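4.3 Preparing the work area

Before unpacking the Drernavard label printer, choose a level surface within reach of a mains socket. The printer weighs more at the rear, where the transformer sits, so the rear feet must be fully supported.

Leave a gap of at least 43 mm behind the unit for the paper path. Do not place it beneath a shelf that prevents the top cover from opening fully.

CAUTION: Do not stand the printer on a fridge, freezer or compressor housing. Vibration causes the feed roller to lose position and labels will print out of register.

4.4 Loading the label roll

1. Switch the printer off and wait for the green lamp to go out.
2. Press both side catches and lift the cover until it locks.
3. Slide the roll guides apart. The left guide moves the right guide with it.
4. Drop in the roll with the printed side of the core facing left. Labels must unwind from the top.
5. Bring the guides in until they touch the roll, then back them off by one click.
6. Feed the leading edge under the grey bar and out through the front slot.
7. Close the cover. Press FEED once. One blank label should come out.

If more than one label comes out, the gap sensor has not been set for the stock in use. Go to 4.6.

NOTE: A full Wadia roll holds 1000 labels. Rolls from other makers may have a wider core and will need the Usier adaptor ring, supplied in the accessory bag.

4.5 Labelling storage bins

The small parts label (type 23) is intended for bins, trays and drawers. It holds best on flat, clean metal or smooth plastic. It will not hold for long on ribbed, oiled or powder-coated surfaces; use the tie-on tag for these.

Where bins stand against each other, place the label on an outer face so that it can be read without moving either bin. Do not label the floor of a bin. Contents will cover the label and scuff the print.
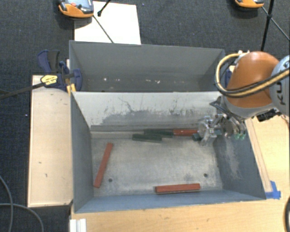 Fig. 11. Open metal bins standing edge to edge. Red and green blocks in the front bin.

To apply a label:

1. Wipe the surface with a dry cloth. If there is grease, use the wipes supplied and allow two minutes to dry.
2. Peel the label from one short end -- not from a corner, as this stretches the film.
3. Lay the short end down first and smooth towards the other end with a thumb.
4. Leave for one hour before scanning or handling. Full bond takes a day.

Where one bin holds more than one colour or size of the same part, print a single label with the part family on the top line and the variants on the second. The Guzmán template "BIN-MIXED" is already set out in this way. The second line takes up to 23 characters; anything longer is cut off without warning.

4.6 Setting the gap sensor

1. With a roll loaded and the cover shut, hold FEED and PAUSE together until the lamp flashes amber.
2. Release both keys. The printer feeds several labels and stops.
3. Check that the lamp has returned to green.

If the lamp stays amber, clean the sensor window with a dry cotton bud and repeat from step 1. Error 696 on the display means that no gap was found -- check that the roll is not continuous stock.

Section 4 revised in March by Roya Karimi. Template queries to Anselmo Giraldo.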